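From: Ximeng Hou
To: farnener-holders
Date: 20 March 2020
Subject: Re: Dividend reinvestment, fractional shares

Ayantu Feyisa wrote:
> My March statement shows the cash dividend going in as whole shares
> only, with the remainder left in the sweep account. Last October the
> remainder bought a fraction. Has the plan changed, or is this a
> setting at Vamen? I hold 40 shares, so the remainder is most of the
> payment.

Ayantu,

The plan has not changed. Section 4 still allows fractions to three decimal places. What differs is where the shares are held. Holders on the company register get fractions directly from the plan agent. Holders in street name get whatever their broker supports, and Vamen moved its smaller accounts to whole-share reinvestment over the winter. The notice was in the fee schedule mailing, on the back page.

You have two ways to get fractions again. One is to ask Vamen to transfer the shares to the register in your name. They charge for this, and the shares can't be sold while the transfer is open — mine took 3 weeks. The other is to leave the shares where they are and let the cash build up until it covers a whole share.
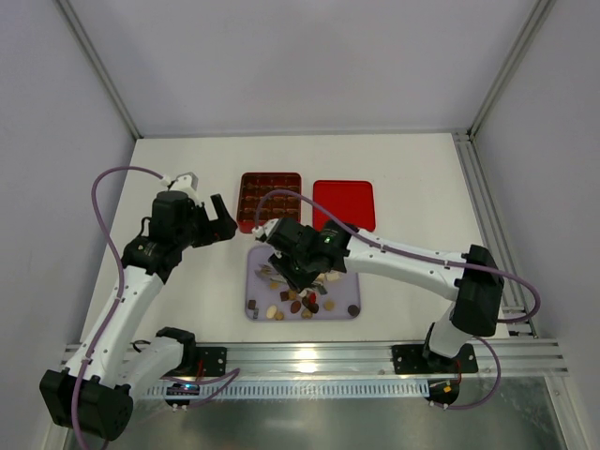
On cost basis, each reinvestment is its own tax lot with its own date and price, whichever way you hold. Vamen's export merges lots bought on the same day, which is fine for reporting but awkward if you later want to sell specific ones. I keep a separate sheet with one row per lot and check it against the statement each quarter. If the totals disagree, look first at the rounding in the third decimal.

Begoñe asked off list whether the minimum for optional cash purchases applies to reinvested dividends. It does not. The 3000 limit per quarter doesn't either; it covers only new money sent to the agent.

If you do transfer, save the old lot history as a file before you sign the form. Normunds lost access to his once the account balance reached zero.

Ximeng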